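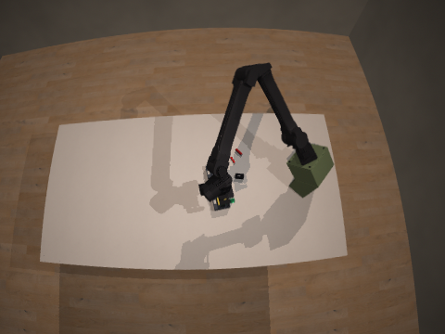
Overhead camera, gripper over the dark tray

Ticket 946
Product: Tautahi simulator, build 602
Component: gripper import, tool point
Opened by: Daniyal Ghauri
Assigned to: Struan Buchanan
Status: Solved, one question still open

Daniyal Ghauri wrote:

Hello,

I am comparing two sets of fingers on the Bavemell arm, before we decide which one we will order for the real cell. The first set is the stock flat fingers. The second set is the green Hodik fingers with the open triangle shape. Everything is done in Tautahi with the Plakley controller plugin, and the task is always the same: take the small parts from the table and put them in the sections of the tray.

With the stock fingers I have no complaint. With the Hodik fingers the gripper closes too high on the part. The small cylinders roll away, and the flat blocks are touched only on their upper edge and then they slip. The error is the same in every run, so I do not think it is noise.

What I did before writing to you:

I loaded the scene again from zero and did not use the saved state. Same result.
I lowered the closing speed to half. The parts roll away more slowly, but they still roll away.
I increased the friction of the fingers. The blocks stay a little longer and then fall.
I changed back to the stock fingers in the same scene. All is good again.
I measured the height error on the yellow block. The gripper closes 7 mm above the place I command.

My question is if the Hodik model has a wrong size, or if I import it in a wrong way.

Thank you and best regards,
Daniyal

Struan Buchanan wrote:

Hi Daniyal, thanks for the clear list. The mesh size is right, we checked it against the drawing this morning. Could you send a still from the side camera with the arm stopped at the pre-grasp pose, and the tool block from your controller file? Please also tell me if you swapped the fingers from the menu or by editing the file.

Daniyal Ghauri wrote:

Hello Struan,

I swapped them from the menu, Tools, then Change Fingers. I did not edit the file by hand. The tool block is attached as text. The still is here:

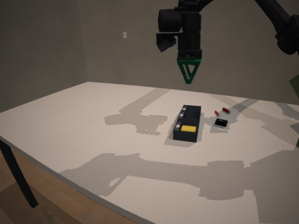
Side camera, Hodik finger pointing down above the table, nothing gripped

The pose was commanded with the tool straight down, and it looks straight to me. So I believe the rotation is correct and only the height is suspicious.

I also have a small remark about this camera. From this side one finger can cover the other, and for some time I thought that the second finger was not loaded at all. The part tree shows both of them, so this was my mistake. But for comparing fingers it is not a good view, and I will add one more camera.

Struan Buchanan wrote:

Found it, I think. In your tool block the offset still belongs to the stock fingers. The menu swaps the mesh and the collision shape, but if the controller plugin is already running, it keeps the old tool point in memory. The arm then plans for a finger of a different length.

Please try this order:

Stop the Plakley plugin.
Change the fingers from the menu.
Press Reload Tool in the arm panel and check that the offset number changes.
Start the plugin again.
Open the gripper fully once, so that the zero position is written new.

If the offset does not change after the third step, send me the log and leave the scene open.

Daniyal Ghauri wrote:

Hello again,

I followed the steps in exactly this order. The offset number changed after Reload Tool, and the height error is gone on the yellow block. I repeated the test with the red cylinders and with the black blocks, and the closing height is now correct for all of them.

For the full opening I moved the arm up first, because I did not want that the fingers push anything during the zero.

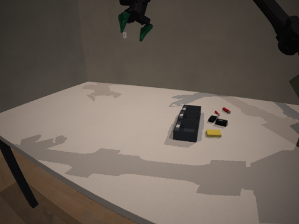

After this I made six runs with each set. My notes, in case they help somebody who searches for the same problem:

Stock fingers: very precise on the blocks. On the cylinders they need a good approach angle, otherwise the part turns at the moment of closing. They also fit better in the narrow tray.

Hodik fingers: much more forgiving on the cylinders, because the finger bends around the part. On the flat blocks they are slower, and I had to reduce the closing force, or the block was tilted a little when it was lifted. They need more free space to the side. When two parts lie close to each other, the open fingers can touch the neighbor.

My opinion at this moment is that we order the Hodik set for the cylinders and keep the stock set for the rest. I will wait with the order until I have tested the release inside the tray sections, which I did not do yet in a serious way.

One question is still open. When I save the scene after the swap and load it again, is the new offset saved too? I found the old number once after loading, but I am not sure if I had pressed Save before or after Reload Tool.

Struan Buchanan wrote:

Good to hear. The offset is written only when you save after Reload Tool. If you saved before, you will get the old one back. I agree that this is easy to miss, and I have filed a request for the menu swap to reload the tool by itself. I am marking the import problem as solved and keeping the ticket open for the save question until you confirm.

Daniyal Ghauri wrote:

Thank you, this explains it. I will save in the new order, load the scene two or three times, and write the result here.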